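Jarnar Chores: data card and README

Version 3

Summary

Jarnar Chores is a set of recordings of two-armed robots trying ordinary household jobs at a table. We put it together to get a fair answer to a question we hear a lot: can a machine do the chores yet? For a few of them, some of the time. The rest of this card says which ones, how we scored them, and what the numbers leave out.

The set holds 3970 episodes. An episode is one attempt at one chore, from the moment the arms leave their rest position until the operator or the policy stops.

What is in it

Cloth work: laying out, folding in half, folding in thirds, hanging on a wire hanger
Tidying: moving small objects into a bin or onto a shelf
Table work: wiping, stacking plates, closing containers

Cloth work is the largest group, with 1813 episodes. The other two are smaller and less even. Closing containers was added late and has only 136 episodes, so treat results on it with care.

How it was collected

Recording took place at two sites, Dilier and Quintana. Both use the same arms and the same gripper fingers, but the tables, walls and lighting differ. Objects were left on the tables between sessions on purpose, so backgrounds are not clean. Most episodes were driven by a person through a pair of leader arms. A smaller share were run by a trained policy called Viltelum, with a person standing by to stop it.

Policy runs are marked "auto" in the index. Driven runs are marked "tele". Please do not mix the two when you report success rates.

Scoring

Each episode gets one of these labels:

done: the goal state was reached without help
partial: at least one step was reached, but the goal was not
fail: no step was reached, or the item left the table
stopped: the operator ended the run for safety

Labels were given by one person and checked by a second. Where they disagreed, the lower label was kept. A shirt folded with one sleeve sticking out is "partial". We know some people would accept that shirt at home.

What the machines can and can't do

Moving a solid object from one place to another is close to routine. Stacking plates works if the plates are the same size. Wiping works on a flat table, but the policy has no idea when the table is clean, and it stops after a fixed number of passes.

Cloth is still slow. A driven fold takes roughly 3 minutes, and a person does the same fold by hand in a few seconds. The policy can often pick up a piece of cloth but loses track of which edge it is holding. Hanging a garment on a wire hanger has no "done" label in any auto run.

Sample view from the cloth group

The view is from the head camera. Both grippers hold the teal-green cloth, one at each end, and the fabric between them is still bunched up. Runs that reach this kind of grip get credit for the grasp step only. Getting from there to a flat cloth is scored separately.

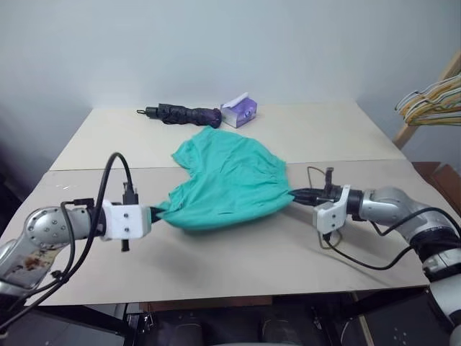 Known problems

Head camera and wrist camera clocks drift apart in long episodes. Use the timestamps in the index, not the frame numbers.
Cloth thickness was not measured.
Dilier episodes recorded on Saturday have dimmer light than the others.
Some "stopped" runs were stopped for a loose cable and say nothing about the policy.

Changes in this version

Container episodes added
Hanger episodes relabeled under the stricter rule
Duplicate entries removed from the index

Use

Free for research and teaching. If you publish results, give the version number and report auto and tele runs in separate columns. Corrections to labels are welcome through the issue tracker; include the episode name and the label you think is right.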